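3.2 Reporting requirements and the size of the grantee

The Delić Fund makes multi-year awards to nonprofit organizations in Altthorpe and the surrounding counties. Its grant agreements ask for a budget report twice a year and a narrative report at the close of each funding year. Until recently the same forms were used for every grantee, whatever the size of the award or of the staff. A food pantry with one paid employee answered the same questions as a research institute with its own finance office.

We reviewed the full set of reports submitted under the Fund's open programs, 1431 documents in all. Each was coded for length, for the number of budget lines, and for whether a program officer had written back with a question. Coding was done by the first author and checked by Biljana Perić, and disagreements were settled by discussion. Reports that had been withdrawn and resubmitted were treated as a single document. The file was closed on 2021-04-18, and reports received after that date are not considered.

The awards fall into four program areas: education, health, rural services, and applied research. The last of these is the smallest by number of grantees but the largest by average award. Small grantees in the first three areas wrote reports nearly as long as those of the large grantees, and their budget tables were often more detailed. Several had listed postage and mileage by month, although the form asked only for yearly totals. Program officers seldom replied to these reports. Replies went mostly to the applied research grantees, whose reports were shorter and left more open.

We also held interviews with nine grantee directors. Most described the reports as a duty owed to the funder and did not expect them to be read closely. One director at the Cundine Literacy Center kept two versions of every report, a full one for the Fund and a single page for her own board - and said that the single page was the one she used when planning the next year. Directors of larger organizations were less troubled by the time involved, as the work was generally passed to staff hired for that purpose.

Figure 4. Simulated gripper and tilted cabinet-like device.
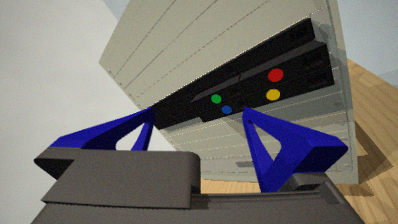

The Fund revised its forms in February. Grantees below a set award size now file one short report a year, and the narrative questions have been cut to four. Larger grantees continue under the earlier schedule. The Mikon Foundation, which shares several grantees with the Fund, has agreed to accept the short form in place of its own, so that these organizations need prepare only one document. It is too early to say whether program officers will respond more often under the new arrangement. The first short reports had not been received when our review ended, and the interviews were completed before the change was announced.

Two limits of the data should be noted. The reports record what grantees chose to tell the funder, and the coding cannot show how much staff time went into them. Telephone calls between officers and grantees were not logged, so the rate of written replies probably understates the contact that took place, above all in rural services, where officers made regular visits.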